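Squeegee for washbasins and a marble-look counter?

Yen-ting_L
594 views · 9 comments

Good evening to all. I take care of a shared room with two white washbasins, both on metal stands, and a counter with marble pattern. Our water is very hard and by September every basin had a gray ring. I clean with a cloth, but the cloth leaves lint and the spots come back. I am thinking to use a window squeegee in place of the cloth. Is it a strange idea? My doubt is mostly the rim and the part behind the faucet.

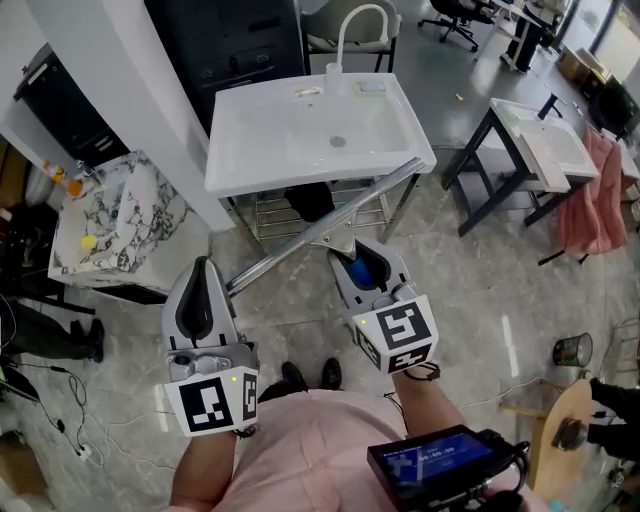
The bowl is curved, so I suppose the blade touches only in the middle. The counter is flat and should be more easy. For the stands I will keep the cloth in any case.

ferenc.j
Not strange. I do the counter every evening with a squeegee and it takes less than one minute. But for the bowl, no. A straight blade on a round surface leaves two wet lines, always.

Itziar_Casado
I disagree with Ferenc. If you hold it at an angle and pull from the rim to the drain, it works well. You must only have a short blade and soft rubber. I bought the small Flolis and I am content.

ferenc.j
Maybe with a short one. Mine is 40 cm and I cannot even turn it inside the basin.

Yen-ting_L
Thank you both. Mine is also long, I think, so I will begin with the counter and the window.
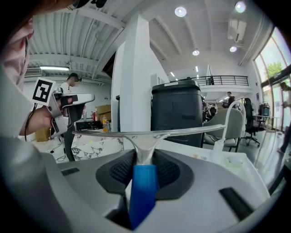 The squeegee with the blue handle.

W_Camargo
Nice one. Please look at the rubber before you use it on the counter — if there is a small cut, you will see a line on each pass. Also a little vinegar in the water for the basins, but never if the counter is real marble.

Yen-ting_L
It is only a pattern, so no problem with the vinegar. But I will test in a corner first.

Itziar_Casado
Vinegar smells for hours. I prefer citric acid, one spoon in warm water, then rinse.

W_Camargo
With the window open the smell is gone in ten minutes. Citric acid is good too, only it costs more where I live.

3 shares · 9 comments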